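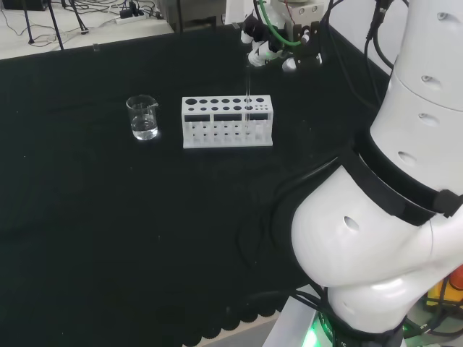 Unit 2: Product Notification and Excise on Nicotine Liquids

Students should read the Bultwood case before the April seminar. The regulator received 2,188 notifications in its first filing period, and each had to state nicotine strength, container volume and the name of the importer.

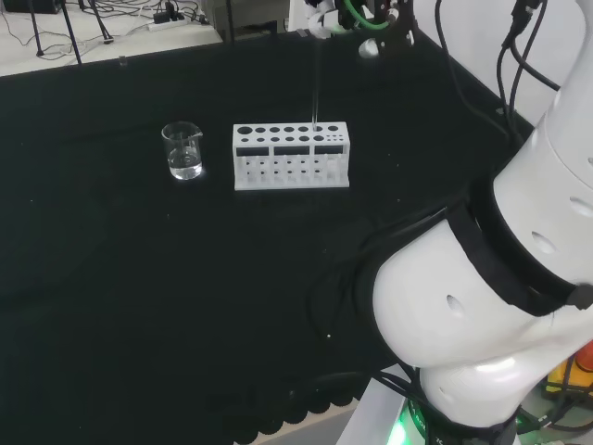 Beaker and test tube rack.

Two questions arise. The first is whether excise should fall on volume or on nicotine content – Arkell argued for volume, Owino for content.

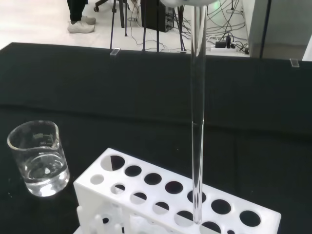

The second concerns late filers. Celivetti was given 120 days to correct its entries and paid a fee of 200 for each product.

Written responses are due 9th May.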